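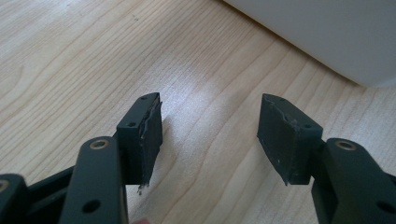 Pads, hand-held gripper 2

Left pad has torn along the front and a small flap hangs off the lower end. Right one is scuffed, with its top corner ragged. Both to be swapped before the next Lurkport set. Bushings left alone.

Set so far: 300 demos, 2525 in the January total with Szilágyi's folder merged in. Alfredo Macapagal wants the late ones tagged "worn pad" and kept in training — fine by me, but hold them out of the first Nelau run so we can compare.

To do
Order pad sheet
Redo the open/close width check once the new pads are on
Ask Alfredo which tag name the loader expects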